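Search this site Enter keyword Go

About us

Welham is a small software company. We write the software which stands between a camera and a robot arm: the part that looks, the part that decides, and the part that tells each joint when to move. We do not build arms and we do not sell arms. If you already have arms of your own, of almost any make, we can probably work with them.

The company was started by Iraklis Stefanou and one colleague in the back half of a printing shop in Sterthorpe. At that time the plan was a different one. They wanted to sell a calibration tool, and only a calibration tool, for people who had fixed a camera on a robot wrist and could not get the numbers to agree. The tool is still in our list, under the name Kamata, and it is still the first thing that most customers ask for. But the customers who bought it came back with other questions. Why does the arm slow down near the end of the motion? Why does the plan change when a shadow moves? Slowly we became the company that answers these questions.

What we make

Kamata is for calibration. It finds the relation between a camera and the arm that carries it, and also between a fixed camera and the table. It needs one printed board and some patience. The newest version keeps a history of each calibration, so you can see on which day a bracket began to slip.

Pestolitz is our planner. It is made for two arms which share one table. The difficult thing with two arms is the space in the middle, where both of them are allowed to go. Pestolitz gives this space to one arm for a short time and then takes it back, and if an arm does not leave in time, the other one waits at a safe height. In the first version the waiting was too careful and the customers complained that the arms were "polite like two people at a door." We have improved this, but we kept a setting for those who prefer it careful.

Between these two stands the perception layer, which has no name because we could never agree on one. It takes the views from the wrists and from the fixed camera and makes from them one list of objects, with a position and a confidence for each. We spend more hours on this part than on all the others together. A printed surface is a good teacher here. The edges inside a picture are often stronger than the edge of the object that carries the picture, and a grasp planner which believes the wrong edge will close the fingers in the wrong place. 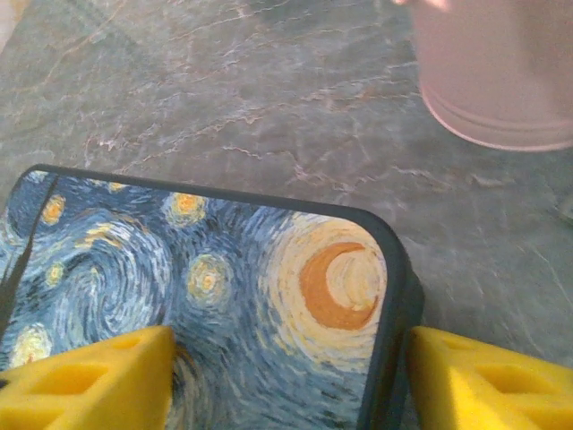 Marek wrote to us that on his line it was the same with printed cartons, and that he lost a month before he understood that the depth was fine and only the segmentation was following the artwork. His letter is the reason why our viewer now shows the two results side by side, depth in one window and segmentation in the other. If you have such a letter for us, please send it. We read all of them and answer most.

How we work

We test on ordinary things. In the beginning we used colored blocks, as everybody does, and our results were beautiful and of no use for the customers. Now an object is accepted for the test set if somebody in the office would have it on a desk or in a kitchen. The set has at present 251 objects. Each one has a sheet with its weight, its size and a remark on how it likes to fail. Boxes with a lid have a longer sheet than the rest.

Every change in the planner must first pass the recorded cases. There are 2,924 of them, and the complete run takes the whole night. A change which fails even one case is not thrown away, but its author must explain the failure to the others on Wednesday, standing up, with the log on the wall. These meetings are sometimes long. We have learned from them more than from any course.

After the recorded cases comes the table.

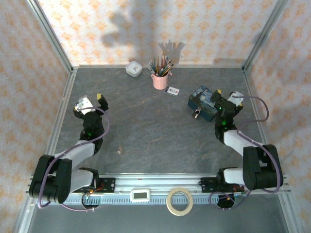 Two arms on one rail, with the right gripper at the side of the box.

On the table we look at the things that a recording does not show well: how a cable pulls at the wrist, or what happens to the pose estimate when an arm throws its shadow on the back wall. Patterned walls are a hard background for our detector, and we prefer to find its mistakes at our place before a customer finds them at his.

The log format is open and described in the manual. We store joint positions, commands and all camera views with one common clock, and a small program called the replayer lets you go through a session step by step. Many customers use only the replayer and nothing else from us. This is also fine.

Who we are

We are still a small team, with people from control engineering, from computer vision and one from the theater, where he programmed the stage lifts. Our working language is English, which is the first language of very few of us, so please excuse the manuals when they sound a little stiff. We correct them each July.

Our office had nearly 400 visitors since we moved upstairs, and we are glad to have more. Please write some days before, so that a table is free and the person who knows your type of arm is in the house. Bring an object which gives you trouble.

Related pages
Kamata: what is new
Pestolitz manual, chapter 2: Shared space
The replayer and the log format
Visiting us in Sterthorpe
Open positions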